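6 Setting Up and Caring for the Vanity Unit

This section covers placing the Janham curved-front vanity, fitting the door handles, connecting the faucet and drain, and looking after the basin top. Read all of it before you open the second carton. For the wall-hung version, go to Section 8.

6.1 Before you start

You will need:
Level, 24 inch or longer
Tape measure and pencil
Phillips screwdriver, No. 2
Adjustable wrench
Clear sanitary silicone and a caulking gun
Bucket and two old towels
Drill with a masonry bit, if you are fixing to a solid wall

Two people are needed to lift the basin top. It is one piece, basin and counter together, and the front corners chip if they are set down on tile. Leave the foam corners on until step 9.

Check the contents of the hardware bag (part 1376) against the card inside it. The bag holds the handle screws, wall brackets, leveling feet and a spare hinge. If something is missing, do not substitute a longer screw on the doors. It will come through the front.

6.2 Choosing the position

The cabinet can stand against a wall or under a window. In a room that is also used for sitting, a showroom or a studio apartment for instance, allow enough space in front for both doors to open fully and for a person to stand at the basin without backing into a chair.

1. Mark the center of the cabinet on the wall or sill.
2. Confirm that the water supply and the drain fall inside the open area of the back panel. The template printed on the carton lid shows this area at full size.
3. Check the floor with the level in both directions. Polished tile can look flat and still be out by enough to make the doors drift.
4. If there are roller blinds behind the position, lower them all the way and check that the bottom bar clears the counter and the faucet.

CAUTION: Do not run an extension cord behind or under the vanity. Keep plug-in appliances such as water dispensers on their own outlet, away from the splash area.

6.3 Placing the cabinet

5. Lay a towel on the floor and tip the cabinet gently onto its back.
6. Screw in the 4 leveling feet until they are all the way home, then back each one out two full turns.
7. Stand the cabinet up on its mark. Do not drag it. The feet have hard edges and will mark tile and vinyl.
8. Set the level across the top edge, side to side, then front to back. Adjust the feet until the bubble is centered both ways. Turn the feet by hand or with the wrench, but take the weight off the corner first.
9. With a helper, remove the foam corners and lower the basin top onto the cabinet. The curved lip should overhang evenly along the front. Slide it, do not lift it again, to make small corrections.
10. Fix the wall brackets through the back rail. Under a window, where there may be nothing solid to drill into at that height, use the low bracket position and fix to the wall below the sill.

Note: Do not apply silicone yet. The top has to come forward a little for the faucet connections.

6.4 Doors and handles

The two doors are supplied already hung. The handles are packed separately and are mounted upright, one on each door, near the center seam.

11. Open the left door and find the two pilot marks on the inside.
12. Hold the handle against the front and start both screws from the back before tightening either one.
13. Repeat on the right door.
14. Close both doors and look at the gap between them. It should be the same width from top to bottom. If it is not, turn the front screw on the upper hinge a quarter turn at a time.

If the tops of the handles do not line up with each other, correct the doors at the hinges first. Redrilling the handle holes is not covered by the warranty.

6.5 Faucet and drain

15. Shut off the water at the supply valves.
16. Drop the single-lever faucet into the hole at the back of the basin with its rubber ring in place. Tighten the nut from below, finger tight and then a half turn.
17. Connect the hoses. Hot is marked red.
18. Fit the drain and trap. Hand tighten only.
19. Place the bucket under the trap, open the valves slowly, and run both hot and cold for two minutes. Feel each joint with a dry finger.
20. Push the top back, run a thin line of silicone where it meets the wall, and leave it overnight.

CAUTION: If a joint drips, shut the valves before you touch it.

6.6 Arranging the counter

The flat strip along the back of the counter is meant for the things you reach for every day. Small bottles fit best there. Leave the space around the base of the faucet free enough to wipe, and keep the lever able to swing through its whole travel.

Keep tall or heavy containers in the cabinet below. Hair dye, nail polish remover and drain cleaner should not be stored on the counter at all. They stain the surface in a few minutes if the cap leaks.
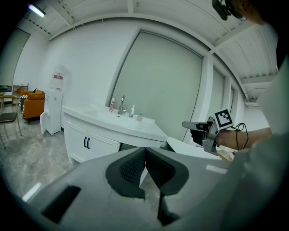

Fig. 6-4. Vanity in position below window blinds, with bottles along the back of the counter.

6.7 Cleaning

Wipe the basin and counter with a soft cloth, warm water and a little dish soap. Dry the faucet afterward to prevent water spots. Do not use scouring powder, steel wool or any cleaner containing bleach on the chrome.

Lift the bottles once a week and wipe underneath. Soap collects under pump dispensers and hardens into a ring. If a ring has already formed, lay a warm wet cloth over it for ten minutes and try again before using anything stronger.

Clean the black handles with a damp cloth only. Check the handle screws every April, and again if a door starts to rattle.

6.8 Replacement parts

Basin top, white: 2859
Hardware bag: 1376

Order through your Janham dealer and give the number on the label inside the left door.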